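Home Explore Threads Search Log in

We use cookies to keep you signed in and to measure traffic. Accept all / Manage

Baiba Sepp

OK, a short thread about the "smart" water meter letter everyone in Clurninport got through the door. I've read both sides of it twice and I still have questions.
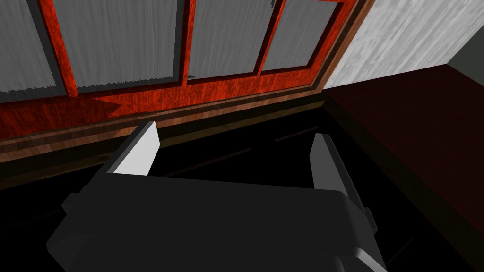
Page last changed: January, 4:15 pm

The claim from Sultus is that the new meters will save the average household 15 percent on water. Average of what? Which households? Measured over how long? The letter doesn't say.

I called. The person on the line was polite and told me the number came from "the pilot." The pilot was on Rozīte, a street of newish apartments. Half this town lives in old houses with gardens. I'm not sure what one tells you about the other.

Also — a meter doesn't save water. It measures water. If people in the pilot used less, maybe they fixed their toilets that spring. Maybe it rained a lot. Was there a comparison street? I asked. They'd "get back to me."
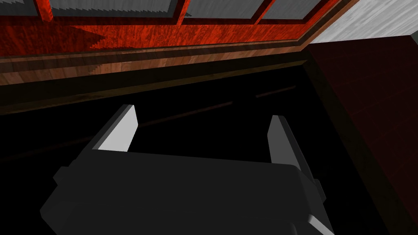
Now the money. My share of the install is 1,098, spread over the bill so you hardly notice it. I notice it. At my current usage, a 15 percent saving pays that off in around 2 decades, and I'd bet the meter won't last that long.

Someone replied that the meters catch leaks early. Fine, I'd like that to be true! Show me how many leaks the old ones missed. A vendor's brochure with a water drop on the cover isn't evidence.

And the alerts only work through the app. My mother has a landline and a drawer full of paper bills. Who alerts her? 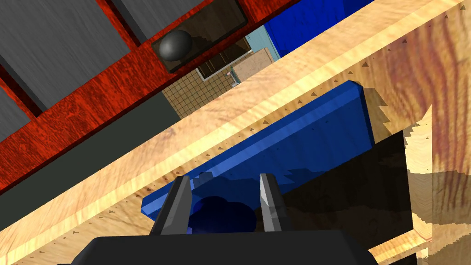 Venden put in the same system before us. Their town website says 3,339 meters installed and calls it a success. Installed is the only thing they report. I looked for a before and after on water use and found a press release.

I'm not against meters. Mine is old and the dial is hard to read. I'd just like the pilot data posted before the opt-out window closes, with the months and the number of homes.

If you live on Rozīte and still have your old bills, my messages are open. Especially the summer ones.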